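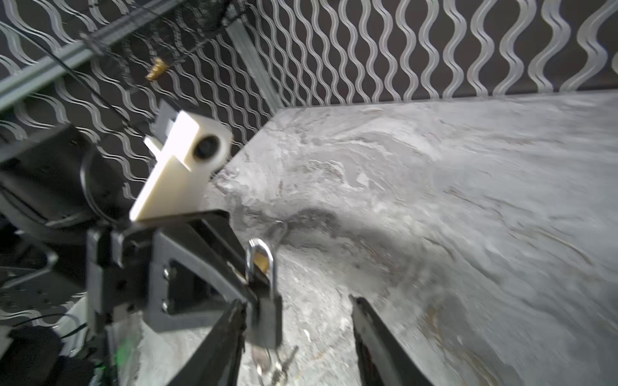
Savmont open day, 13th April: the Purko two-arm cell

Lumbao sells the Purko as a "hands-on skills station" for small repair shops. I went up to Savmont with Pallavi Pathak, who buys equipment for Prilleck and has been burned before. The drive took almost 3 hours and the coffee was bad.

The pitch lasted seven minutes. After that we got to stand at the cell, and I liked it better. The job on show was a padlock with its keys, a nasty thing to give a gripper: shiny shackle, small body, bits that dangle. The pads on the fingers are already scuffed. I asked what a replacement pair costs and was told it depends.

The camera sits in a cream-white printed bracket above the fingers. Fine for a prototype, but I'd want to know how it holds up in a shop where people bump into things. The rep said a sturdier version would ship in May. We'll see.

There are two arms along the near edge, and my question all afternoon was what the second one is for.
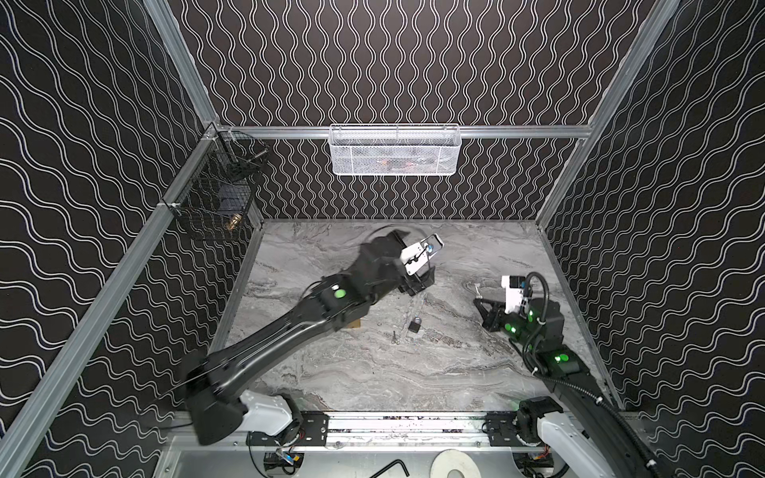 A lock and a key are a fair test for a pair of arms, but the brochure talks about "full bench coverage" and I never got a straight answer on that. Nor on the 700 a month for support - does it include visits, or only phone calls? Pallavi asked twice.

She has asked Lumbao for a six-week trial with Prilleck's own parts. I wouldn't sign anything before then.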